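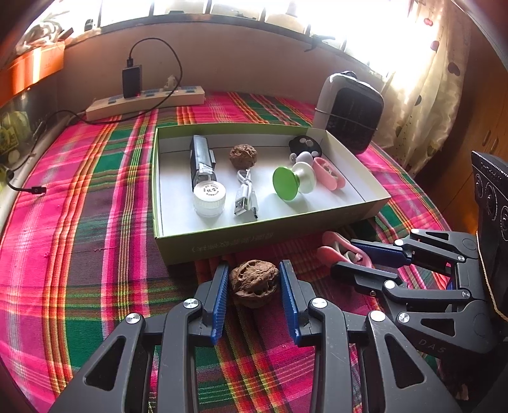
去Wysocka看Prakside的开放日：一块格子布、几样零碎，和我没有被说服的部分

先说结论，省得有人看到一半来问我值不值得专门跑一趟：不值得专门跑，顺路可以。如果你本来就要经过Wysocka，又对桌布、收纳盒、夹子这一类东西有点兴趣，半天时间花在那里不算浪费。如果你是看了他们那本宣传册，以为能在现场学会一套让家里从此不乱的办法，我劝你把预期放低一些。

我去的那天是2022年4月19日。早上从镇上坐车过去，下车的地方离厂区还有一段路，路边没有指示牌，只在一个岔口的电线杆上看到一张塑封的A4纸，印着Prakside的名字和一个箭头，箭头指向一片菜地。我顺着走了一会儿才明白，箭头的意思是绕过菜地再右转。同路的还有一对带孩子的夫妻，我们一起走错，又一起折回来。

Prakside原来是织布的，做桌布、餐垫、毯子，后来添了一条收纳用品的线，牌子叫Plorkico。宣传册上把这个转变写得很漂亮，说“从铺在桌上的布，到桌上的一切”。我对这种句子一向警惕。做布和做盒子是两门手艺，一家厂布做得好，不代表盒子也做得好。这也是我想亲自去看一眼的缘故。

进门

门口要登记，发一张贴在衣服上的圆形贴纸，绿色的代表上午场。贴纸胶不太行，我那张在织布车间就掉了，后来有人来问我是不是走错了场次，我只好从裤腿上把它找出来给他看。

上午场一共14个人，由一位叫Czesław Zawadzka的先生带着走。他在厂里待了很久，头发全白，讲话慢，手里一直攥着一截布样。他讲布的时候我是信服的，讲到收纳的时候，我觉得他自己也不太信服，语速明显快了，像在背稿子。这一点后面再说。

参观的顺序是：织布车间，整理车间（指布的后整理，和收纳没有关系，翻译成中文容易混），样品间，然后是一间叫Arkham厅的大房间，做收纳的展示和体验。最后是小卖部。午饭自理，厂里有个食堂，对参观者开放，汤还可以，面包偏干。

织布车间

这一段是整趟里最好的，可惜时间给得最短。

车间里声音很大，讲解基本靠比画。格子布在织机上的样子和铺在桌上的样子很不一样，经线绷得紧紧的，颜色一条一条排过去，横向的颜色还没进来的时候，看着就是一幅普通的条纹布。等纬线一梭一梭打进去，两个方向的颜色叠在一起，格子才慢慢出来。红线和绿线交叉的地方会变成一种说不清的暗色，远看接近黑，凑近了才看得见里面一点红一点绿。我一直以为那种暗格子是单独用深色线织的，在这里才弄明白，至少他们家的一部分款式是这样交叉出来的。

Czesław先生把手里那截布样递给大家传看，让我们把它翻过来。背面和正面几乎一样，颜色的位置完全对得上。他说印上去的格子，翻过来就露馅，背面会淡一层。这话我以前也听布店老板讲过，不算什么秘密，但是站在织机旁边听，感觉还是不一样。

有个参观者问，颜色这么多，一块布上玫红、深绿、橙、黄全有，会不会太花，铺在家里怎么搭配。他想了想说，他家里那块铺了很多年，他从来没想过搭配的事。我很喜欢这个回答。

我不满意的是讲解里的一句“我们的布永远不褪色”。样品间墙上就挂着一块老样布，标签上写的是多年前的款式，朝窗的那一半明显比另一半浅。我问了一句，得到的答复是“那是老工艺”。也许是吧。可是新工艺的布还没有挂那么多年，谁来证明它不褪呢？我把这个问题记在本子上，到离开都没有得到更进一步的说法。

整理车间

没什么可写。隔着玻璃看，里面在做水洗和烘干，玻璃上一层水汽，能看见的只有几辆推车。讲解员说平时可以进去，当天不方便。宣传册上写的是“深入后整理车间”。隔着玻璃算不算深入，各人有各人的标准。

倒是走廊里堆着的边角料让我看了好一会儿。都是裁下来的布边，长长短短，一团一团塞在网袋里，颜色比成品架上还热闹。我问这些怎么处理，答说一部分做成坐垫的填充，一部分卖给做手工的人，论袋卖，不挑色。后来我在小卖部找这种布边袋，没有，说是卖完了。同行那对夫妻里的太太也想要，我们两个在空筐子前面站了一会儿。

样品间

样品间不大，布挂在可以翻页的木架上，像一本立着的大书。一共92个花样，每一个都有编号，编号的规则我问了，先是年份，再是一个字母，字母代表当时配色的人。这个细节宣传册上没有，我觉得比宣传册上的哪一句都有意思。翻过去能看出不同人的脾气：有个字母底下的格子全是大格，颜色少，干干净净；另一个字母底下的恨不得把所有线都用上，一条橙一条白一条黄挤在一起，旁边再压一道深绿。

我站在那里翻了两遍，最后喜欢的还是后一个人的。按理说这种布最难伺候，上面放什么都显得乱，可是它有一个好处，桌上掉点碎屑、落点灰，看不太出来。我家那张吃饭的桌子，铺素色布的时候一天要抖三回，换了花格子以后一天抖一回，桌子并没有更干净，只是眼睛放过了它。我把这个想法讲给旁边一位女士听，她说那你应该买素色的，逼自己多抖几回。她大概是真心来学整理的。

样品间还有一个小桌，可以自己拿布样盖上去，再摆杯子盘子看效果。杯子是厂里备的，白的，有个缺口。我摆了两种，都觉得差不多。

Arkham厅

重头戏在这里，意见也大多在这里。

厅很高，窗子朝北，光线平平的，拍东西倒是合适。里面沿墙和中间摆了好些台子，每张台子上铺一块他们自己的布，上面放日常的小东西，让参观者照着他们的办法去归置。说是“日常”，我看还是挑过的：没有一张台子上有过期的优惠券，没有一张台子上有不知道属于哪个电器的充电线团，也没有那种谁家抽屉里都有、拧在什么东西上过、现在谁也不认识的小塑料件。

花格子布那种台子上，放的是厨房和书桌之间的杂物。核桃，粉色的夹子，浅浅的敞口盒子，诸如此类。这个组合我第一眼觉得奇怪，多看一会儿倒觉得比别的台子诚实。我家的餐桌确实就是这样，吃剩的干果和夹东西的夹子待在一起，彼此没有关系，只是都没人收。

他们的办法叫“先托后分”。翻成大白话：先拿一个浅盒子，把桌上所有零碎都拢进去，桌面就算空了，然后再从盒子里一样一样往外分。讲解员强调，浅盒子必须浅，深了东西就会叠起来，压在下面的永远不见天日。

我同意浅盒子比深盒子好。这一点我有亲身的教训，家里有一个深篮子，底下那层我已经不敢翻了。可是“先托后分”的问题在于，第一步太容易，第二步太难。把东西拢进盒子，几秒钟的事情，桌面立刻好看，人立刻高兴，然后就去做别的了。盒子呢，就留在桌上。过几天桌上又有新的零碎，于是再来一个盒子。Plorkico恰好把这种浅盒子做成一套卖，一套6个。我不说这里面有什么用意，只是把两件事并排写在这里。

我把这个疑问提了出来。负责收纳讲解的是一位年轻人，态度很好，他说关键在养成习惯，每天睡前把盒子清空。我说如果一个人能每天睡前清空盒子，那他不用盒子也能每天睡前收拾桌子。他笑了，说您说得也有道理，然后请大家看下一张台子。

核桃

专门说一下核桃，这是我在厅里停留最久的地方。

带壳核桃是很麻烦的收纳对象。圆的，会滚，壳上全是沟，沟里藏灰。放在光滑的桌面上，碰一下就跑到桌子底下去了。放在织物上好得多，布有一点阻力，它滚不远。这大概是桌布为数不多的、可以当场验证的好处，厂里居然没有拿来宣传。宣传册上说桌布“为生活铺设底色”，没有一个字提到核桃不会滚。

我拿一颗试了试，在布上推一下，走一小段，歪一歪就停住，停的时候总是那道棱偏到一边。又在旁边没铺布的台沿上推，它就直接往边上去，我赶紧接住。这个试验当然说明不了什么，我推的力气每次都不一样。

体验环节里让大家把核桃一颗颗拿进盒子。这事看着简单，做起来能看出各人的脾气。有人一把抓，有人两个指头捏。小孩子最认真，那对夫妻的孩子每拿一颗都要先转着看一圈，找到那条鼓起来的缝，然后缝朝上放进去，放歪了还要重新摆。他妈妈催他，他不理。讲解员说不用摆整齐，放进去就可以。我觉得孩子做得比讲解员说的好，既然都收了，摆一摆怎么了。

我还有一个老问题，到哪里都要问：核桃究竟应该收在厨房还是客厅？放厨房就忘了吃，放客厅就满地碎壳。问了两个工作人员，一个说厨房，一个说客厅。后来我又去问Czesław先生，他说他放在外套口袋里。

还有，敞口的盒子装核桃，我是有保留的。放几天没问题，放久了呢？带壳的固然比剥好的耐放，可夏天我家里出过虫，就是从一盘没盖的干果开始的。那是八月里的事，从此以后我所有带壳的东西都进带盖的罐子。Plorkico的浅盒没有盖，单卖的盖也没有，我特意问了，回答是“敞开是我们的理念”。虫子也会赞成这个理念的。

夹子

然后是夹子。粉色的那种，两条长圆的臂，中间夹着弹簧，捏一捏就开。各家都在用这一类东西，封袋口、夹布、夹纸，样样都行，也正因为样样都行，家里到处都是，要用的时候又一个都找不着。

展示里把夹子归在“连接物”这一类。我对这种分类法很不耐烦。夹子就是夹子。把夹子、橡皮筋、回形针、细绳统统叫作“连接物”，放进一个盒子，听上去有学问，找起来一点不快。我要夹茶叶袋子的时候，脑子里想的是厨房，走过去的也是厨房，不会想到书房里有一个装连接物的盒子。按用处分，按地方分，按大小分，哪一种都比按概念分强。

讲解员演示了一个用法，把夹子直接夹在浅盒子的边上，说这样随手可取。这个我倒觉得可以学。我回家以后照着做了，盒子是我自己原有的一个旧点心盒，边比较薄，夹得住。用到现在，优点是找得到，缺点是盒子放不进抽屉了，夹子顶着抽屉的上沿。现场没有演示放抽屉。

我还留意了夹子的松紧。体验台上的夹子被那么多人捏过，有的已经软了，一捏就开到底，松手也合不紧。我挑了几个夹在布边上提起来，有的能吊住，有的滑下去。小卖部里卖的同款是新的，当然都紧。要买的话，我建议先到体验台上去捏一捏那些被捏过很多次的，那才是一段日子以后它的样子。可惜没有标它们在台上待了多久，问了，没人说得准。

颜色只见到粉色的，据说还有别的颜色，没货。粉的放在红绿格子上，说实在的，不那么好找，和布里的玫红混到一处去了。如果收纳的目的之一是让东西一眼能看见，那么布和夹子的颜色最好商量一下。两样东西出自同一家公司，看来两个部门不常一起吃饭。

盒子

Plorkico的盒子我从头到尾摸了一遍。

先说好的。边沿打磨过，不割手，四个角是圆的，擦起来方便。摞起来不会卡死，有些便宜盒子套在一起就拔不出来，这个没有这个毛病。底部平整，放在桌上不晃。

再说不好的。第一，尺寸和他们自己的抽屉分隔条对不上，差一点点，塞进去要斜着放，斜着放又浪费地方。我在现场试了3次，换了几个角度，最后还是斜的。讲解员说分隔条是下一批才改的尺寸。第二，底太滑，里面放圆的东西，拉抽屉的时候会来回撞。他们建议在盒底垫一块布，然后告诉你小卖部有裁好尺寸的垫布。第三，价钱。我不在这里写具体的数，免得过几个月又变，只说我在普通杂货店买过很像的东西，用了几年没坏，付的钱比这个少得多。

当然可以说买的是设计。设计我承认有一点，圆角那里是花了心思的。值不值那个差价，看各人钱包。

桌布和盒子的关系

现场有一段话反复在讲，墙上也写着，意思是桌布给桌面划出了范围，在布上的就是“在用的”，布外面的就是“该收的”。这个说法我听了好几遍，一开始觉得是硬凑，要把两条产品线捏到一处。走了一圈回来，我的态度松动了一些。

我家桌子比布大一圈，布铺在中间，四边露着木头。回家以后我试着按这个规矩来，布外面不放东西。头几天还真管用，露出来的那圈木头像有条看不见的线，手里拿着东西要放下去的时候会迟疑一下。后来就不管用了，先是一封信，再是一串钥匙，然后线就没有了。和所有规矩一样，管用的是新鲜劲。

同行那位真心来学整理的女士不同意我，她说她家里用托盘已经好几年，一直管用。我问她是不是一个人住，她说是。那就难怪了。收纳这件事，一个人和一家子根本是两个科目，可是讲收纳的人很少分开讲。Arkham厅里所有的台子，设想的都是一个人，坐下来，安安静静，把一堆东西归置好，没有谁在中途走过来往上面再放一把伞。

食堂

插一段食堂。参观到中间有休息，可以先去吃，也可以看完再去。我建议先去，看完再去的那一拨只剩甜菜汤了。桌上铺的是厂里自己的格子布，洗得很软，边上起了毛，有一块还打着补丁，补丁用的是另一个花样，缝得很密。这块布比样品间里哪一块都有说服力。用了这么久，格子还清楚，红的还是红的，只是都往里缩了一层，像隔着纸看。说永远不褪色是假的，说褪得好看，我愿意作证。

要是宣传册封面用的是食堂这块布，我可能当场就买了。我跟Czesław先生这样讲，他说那块补丁是他姐姐缝的，然后又讲了很多他姐姐的事，和布没有关系，我就不写了。

食堂没有浅盒子。盐、胡椒和牙签都搁在一个切开的罐头筒里，洗得很干净。

小卖部

小卖部的东西分三面墙，一面布，一面盒子，一面杂货。结账的地方堆着宣传册，买不买都塞给你一本。

我买了一块小桌布，是样品间里喜欢的那一路，颜色多的。没有买盒子。夹子犹豫了一下，拿起来又放回去，家里实在不缺。打折的部分主要是餐垫，有瑕疵的，瑕疵在哪里标签上写得很清楚，写着“左下跳线一处”之类，这种老实我很欣赏。挑瑕疵品的人比挑正品的人多。

退换要凭小票，七天之内，布下过水就不退了。收银员讲得很快，我请她重复了一遍。

布回家洗过以后缩了一点，标签上写了会缩，缩的幅度也在标签说的范围里，这一条算他们守信。掉色呢，第一水的水是淡淡的粉红色。第二水就清了。“永远不褪色”，我仍然保留意见。

几件实用的事

开放日要提前登记，网页上能填，填完没有回信，不用担心，名单上是有的。上午场和下午场内容一样，听说下午人多。

织布车间不让穿敞口的鞋，厂里有鞋套，但是鞋套在车间的铁格地板上很滑，还是自己穿双像样的鞋好。长围巾也请收好。

可以拍照，车间里不许开闪光灯。Arkham厅随便拍。

带孩子去可以，孩子在Arkham厅会玩得很高兴，在样品间会很无聊。推车进不了样品间，门槛高。

洗手间在食堂后面，要穿过一个院子，下雨没有遮挡。

回程的车我等了很久，站牌上的时刻表是旧的，请以司机说的为准。

最后还想补一句关于收纳讲座的。讲座夹在体验中间，坐着听，有投影。里面有一张图，一张乱桌子和一张整齐桌子左右对照，我数不清在多少地方见过这种图了。我举手问，左边那些东西后来都去了哪里？主讲人说，回到了各自的位置。我又问，各自的位置原来为什么没有待住？主讲人说，这是个很好的问题，我们会后可以交流。会后我找了他，他在收电线，很忙，给了我一张名片，让我写邮件。邮件我写了，附上了对盒子尺寸的意见和关于盖子的建议，目前还没有收到答复，收到了我会在下面更新。

那块布现在铺在我桌上，上面有一个茶杯、两支笔、一张小票，还有从超市买回来的一袋核桃，袋口用夹子夹着。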